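Meriendas en la cama y otras malas costumbres

Llevo toda la semana diciendo que voy a ordenar el dormitorio y al final siempre acabo igual: con medio armario de la cocina encima del edredón. Me lo decía ayer mi amigo Pejman Safavi por teléfono, que lo mío no es una cama, es una mesa camilla con almohadas. Pues un poco sí.
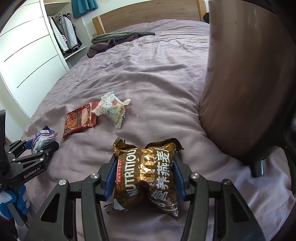
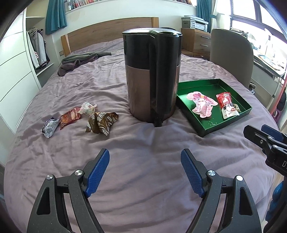

El caso es que en octubre me prometí que en el cuarto no entraba más comida. Duré nada. Empecé con una infusión antes de dormir, luego la infusión pedía una galletita, y cuando quise darme cuenta ya subía el hervidor entero para no hacer dos viajes por el pasillo (vivo en un piso larguísimo y en invierno la cocina es Siberia, que conste).

Lo peor son los envoltorios. Los snacks que vienen de uno en uno me encantan, porque abres el que quieres y el resto aguanta, pero dejan papelitos por todas partes. El otro día encontré uno dentro de la funda de la almohada. ¡Dentro! Y los de avena, que son mi perdición, sueltan unas migas finísimas que se meten en las costuras y no hay manera de sacarlas sin quitar el edredón y sacudirlo por la ventana.

Lo de la bandeja ayuda bastante. Yo tenía una de Funton monísima, con patas plegables, y la tiré porque cojeaba y me volcó un té verde en las sábanas. Desde entonces prefiero las bajitas, sin patas, con un poco de reborde — se inclinan si te mueves, claro, pero las migas se quedan dentro casi siempre.

Total, que esta tarde me he puesto seria. Los envoltorios a la basura, lo que queda cerrado a una caja que tengo de Kamska, y el hervidor a la mesilla, que en el colchón no pinta nada y menos con agua. Me falta lavar el edredón. En la lavandería Gerkar me cobran una barbaridad por los grandes, así que a ver si cabe en mi lavadora doblándolo mucho. La última vez cupo, aunque luego tardó 2 días en secarse y la casa entera olía a suavizante.

Si alguien tiene un truco para las migas en las costuras, que me lo deje en los comentarios, por favor. El del rodillo quitapelusas ya lo he probado y solo coge las gordas.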